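Kapitel 7
Der freie Tag: Schlaf, Ausflug und Erholung in der Familie

Zuletzt aktualisiert: November

7.1 Worum es in diesem Kapitel geht

Die bisherigen Kapitel haben den Werktag behandelt: Aufstehen, Wege, Arbeit, Betreuung, Abendessen. Der freie Tag folgt anderen Regeln. Er hat weniger feste Termine, und gerade deshalb hängt sein Verlauf stärker davon ab, wann die Familie aufsteht und wann sie sich auf ein Vorhaben einigt. In der Freizeitforschung spricht man von gebundener und ungebundener freier Zeit. Gebunden ist die Zeit, die für Einkauf, Wäsche, Kochen und Pflege von Angehörigen gebraucht wird. Ungebunden ist der Rest.

Viele Familien überschätzen den ungebundenen Teil. Wer am Vorabend gefragt wird, was er am freien Tag vorhat, nennt meist einen Ausflug, einen Besuch oder Sport. Wer am Abend danach gefragt wird, nennt häufig zuerst Haushaltsarbeiten. Beide Antworten sind richtig, sie erfassen aber verschiedene Dinge, nämlich die Planung und die Durchführung. Im Tagebuchverfahren (Abschnitt 7.4) werden sie getrennt erhoben.

7.2 Der späte Morgen

Als später Morgen gilt in diesem Buch jeder Tagesbeginn, der mehr als zwei Stunden nach der Aufstehzeit am Werktag liegt. Er kommt in Haushalten mit Jugendlichen öfter vor als in Haushalten mit kleinen Kindern. Ein später Morgen verschiebt das Frühstück, oft fällt es mit dem Mittagessen zusammen, und die Entscheidung über den Tag fällt erst gegen Mittag. Im Winterhalbjahr bleibt dann für einen Ausflug ins Freie wenig Tageslicht.

Zur Veranschaulichung dient in diesem Kapitel der Haushalt Navarro. Analyn Navarro lebt mit ihrem Bruder Virgilio Abella und zwei Kindern am Stadtrand. Die Familie hat über einen Zeitraum von 30 freien Tagen ein Tagebuch geführt. Eingetragen wurden die Aufstehzeit jeder Person, die Mahlzeiten, alle Wege außer Haus und die Zeit des Zubettgehens. Auch Ruhezeiten am Nachmittag wurden notiert, sofern sie länger als eine halbe Stunde dauerten.

Schlafzimmer und Wohnzimmer werden in solchen Tagebüchern als eigene Orte geführt. Wer am Nachmittag auf dem Bett liest, ohne zu schlafen, trägt »Ruhe, wach« ein. Das Bettenmachen zählt zur Hausarbeit und damit zur gebundenen Zeit, ebenso das Wechseln der Bettwäsche und das Auslüften der Decken.
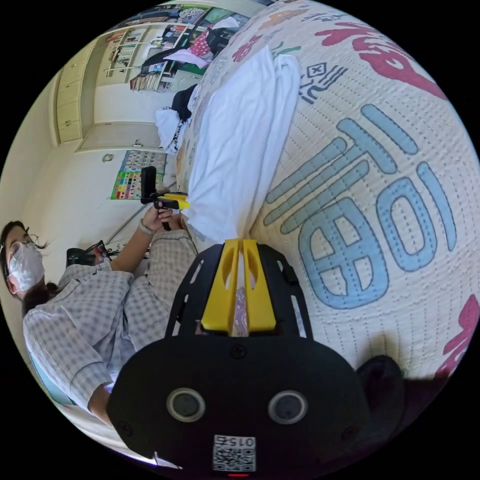 7.3 Die Entscheidung für einen Ausflug

Ein Ausflug kommt in der Regel auf einem von zwei Wegen zustande. Entweder steht er am Vorabend fest, oder jemand schlägt ihn am Tag selbst vor. Spontane Ausflüge sind im Mittel kürzer und führen öfter an Orte, die allen bekannt sind. Bei den Navarros war das meistens der Uferweg bei Trevia. Die Fahrt mit dem Bus dauert von der Wohnung aus 62 Minuten und erfordert einen Umstieg. An Tagen mit spätem Morgen wurde sie selten angetreten, und die Familie blieb im Viertel.

Virgilio Abella notierte dazu im Tagebuch: »Bis alle Schuhe anhatten, war der Bus weg. Sind dann zum Spielplatz, war auch gut.« Einträge dieser Art sind für die Auswertung wertvoll. Sie zeigen, an welcher Stelle ein Plan geändert wurde und ob die Beteiligten die Änderung als Verlust erlebt haben.

Zu unterscheiden sind außerdem Ausflüge mit der ganzen Familie und Teilausflüge, bei denen ein Mitglied zu Hause bleibt. Teilausflüge gelten oft als Notlösung. Für das zurückgebliebene Mitglied können sie jedoch die einzige längere Zeit ohne Ansprache am ganzen Wochenende sein.

7.4 Das Tagebuchverfahren im Überblick

Die folgenden Abschnitte verwenden den Erhebungsbogen nach Shakya und Van Dusen. Er teilt den Tag in Abschnitte von einer Viertelstunde ein. Für jeden Abschnitt werden eine Haupttätigkeit, der Ort und die anwesenden Personen eingetragen. Nebentätigkeiten wie Radiohören werden nur vermerkt, wenn sie den ganzen Abschnitt über andauern. Kinder unter zehn Jahren füllen den Bogen gemeinsam mit einem Erwachsenen aus.

Den Bogen finden Sie im Anhang. Lesen Sie vor der Bearbeitung von Abschnitt 7.5 die Ausfüllhinweise und tragen Sie Ihren letzten freien Tag probeweise ein.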